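Notes from the Cell: Gripper Day at the Pendik Shop
November
Posted by the cell tech, second shift

I promised last time that I'd write up how we look after the small arm in cell 4, and then of course the small arm in cell 4 decided to give me something to write about. So pour yourself a coffee, this one runs a bit long.

For anyone new to the newsletter: cell 4 is the one at the far end of the Pendik building, past the racks, with the arm that picks molded caps off a table and puts them in a tray for the Ornmont line. We call the arm Grimshaw. It came with that name on a strip of tape and I wasn't going to be the one to peel it off. It has a two-finger gripper and a small camera at the wrist, and it does the same job over and over until the fingertips wear or the table drifts, and then it does the same job slightly wrong over and over.

Slightly wrong is what we had. Caps were landing in the tray with a lean to them, all the same way, and every so often one would pop back out when the next one went in. The first shift log said "gripper?" with a question mark, and I've learned to respect that question mark. I've also learned to leave the gripper alone until I've checked what it's bolted to, so that's where I began.

Four bolts hold the gripper to the wrist flange. Power off, lockout on, air bled down, and then the hex key. Three were fine and one gave me nearly a quarter turn, which made me feel very clever for a little while. I cleaned all four, put them back with a drop of the blue stuff, and torqued them in a cross pattern. If you only take one thing from this issue, please do the cross pattern! I have seen people go around in a circle and then wonder why the flange sits crooked.

Ran a tray. Still leaning. Less clever now.

Next came the fingertips. We keep a little card in the cabinet with the cycle count written on it every time the tips get swapped, and whoever did the last swap had written 245 and nothing else. Is that 245 trays? 245 hours? I asked around and got two different answers, both very confident. So I pulled the tips and measured them against a new pair, and the left one was a hair shorter than the right. You can't see it by eye, but if you stand them both on the granite block and slide a straightedge across, you feel it catch. New pair in, both from the same bag, and the card now says what it's counting. I underlined it.

While the tips were off I did the usual wipe-down. Lint-free cloth, a bit of alcohol, in between the jaws and along the slide, then a very small dab of grease on the slide and work it back and forth by hand. Small! The last time somebody got generous in there it traveled down onto the parts, and Ornmont sent us back 62 caps with a very polite note. I still have the note.

Then the part I enjoy, which is teaching the pick point again. You can do this from the pendant with numbers if you want to, and some folks do, but I like to bring the arm down slow and watch the wrist camera on the tablet while I jog. I go to the edge first, get the tips lined up where I want them, and then come in over the work. Slowest speed, one hand on the enable switch the whole time, and I stop talking to people. If you walked past cell 4 and I didn't say hi, that was why.

We use Tuner for this, the little script that used to live on the old laptop and now lives on the tablet. You step the arm through a few spots, it saves each one along with a picture from the wrist, and at the end it works out how far the table has moved against the saved positions. It isn't fancy and the buttons are too small for gloves, but it has saved me a lot of squinting with a feeler gauge. The one thing it won't do is warn you if you've skipped a spot, so I say them out loud as I go.
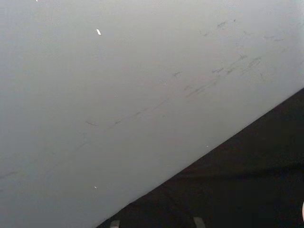

So with Tuner done, the table turned out to be 4 millimeters off at the far corner, and there was our lean. My best guess is that a cart caught it. The fix was not glamorous: loosen the feet, nudge it with a rubber mallet and a block, check it, swear a bit, nudge it back, check it again. Then I marked the feet with paint pen on the floor so the next person can tell at a glance if it's wandered. I did one more pass with Tuner after tightening – tightening always moves something – and then taught the pick and the place again from scratch.

I ran the first tray at quarter speed with no caps, then at quarter speed with caps, then at full. Everything stood up straight. I left it running through lunch and came back to 44 trays without a pop-out, and yes, I checked the lean on the last one with a square. All in, it was most of a morning, and the table was a good half of that.

A few loose ends while I have you. The spare fingertips are in the second drawer now, in the bag with the green tie, and please keep them in pairs. The tablet charger has gone missing again. And if you bump a table, any table, just write it in the log. It doesn't need a reason or a name next to it, "bumped it" is plenty, and it would've sent me to the feet first.

Next issue I want to get into the air lines on the other side of the building, where there's a hiss that comes and goes and is slowly driving me up the wall. If you've heard it too, tell me where you were standing.

Comments (4)

capcounter
We paint-pen our feet too, but do a second mark on the foot itself so you can see rotation. Caught a loose one that way last spring.

nightshift_m
I wrote the 245. It was hours. Sorry!!

oldhex
Cross pattern, yes. And do it in two passes, snug first and then full torque. Did you go back and check the three bolts that were fine?

The cell tech
@oldhex two passes, and yes, all four got rechecked after lunch. @nightshift_m thank you, you've settled a bet. Card is updated.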